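Slide 4. Furniture care in shared reading rooms. 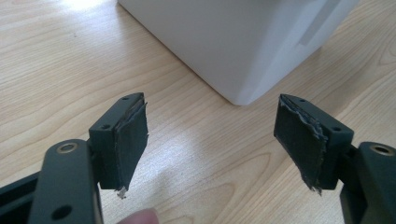

Finish wear remains the leading cause of early replacement. The Jena branch reported 41 worn surfaces in December. Note the glare on the pale tabletop, upper left, and ask staff to inspect under similar light.

Slide 5. Cleaning supplies. Pause for questions. 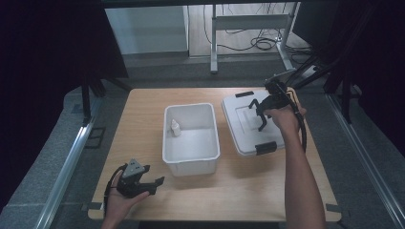 Ákos Tóth
Head of Facilities, Tuvstead Library Service

Budget per room is 130 dollars. Orders close after 90 days.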